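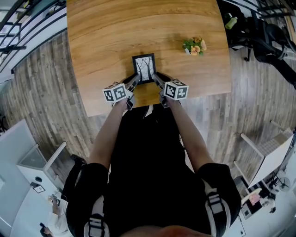

Updated January 12, 2022. Questions we keep getting about the Plosent open day. Will add more when theres time.

## Visiting

**Do I need to sign up?**
Yes. Use the form on the Endarau page. 70 places per session, then it closes. No waitlist this round.

**Where do I go?**
Plosent, Nogueira building, side entrance. Ring the bell marked Skiler. Front door stays locked, please don't wait there.

**How long is it?**
Short talk, then the table demo, then your turn. Plan on 3 hours if you want to try the grippers. You can leave whenever.

**Parking?**
Street only. Bus 751 stops at the corner.

**Can I bring kids?**
Ages six and up, with an adult.

## The demo

**Is there a robot arm?**
Not in this session. You'll see the hand-held grippers, one per hand, used by a person at a table. Arms are on the September program.

**What gets picked up?**
Household stuff mostly. Picture frame, artificial flowers, that sort of thing. The frame is harder than it looks, both grippers have to come in low at the corners.

**What are the white cubes with the black squares?**
Markers. One on top of each gripper. Cameras read the pattern and work out where the gripper is and how its turned. Please don't touch the printed faces.

**Why not just use your hands?**
A robot doesn't have your hands. Two fingers per gripper, so we record the job done with two fingers.

**What are the straps?**
Harness. Goes over both shoulders, has adjusters. Tell staff if it pinches.

**Can I try?**
Yes, after the talk. Six minutes each. Roll up long sleeves, take off bracelets and big rings.

**I'm left handed, problem?**
No. You use both.

**Will my try be recorded?**
Only if you sign the sheet at the desk. Skip it and you can still have a go, we just dont save anything.

## Other

**Can I take photos?**
Of the table and the gear, fine. Ask before you photograph other visitors. No flash, it bothers the tracking.

**Food?**
Coffee in the hall. Keep drinks off the demo table.

**Can my school book a seperate session?**
Yes, from September. Same form, tick "group".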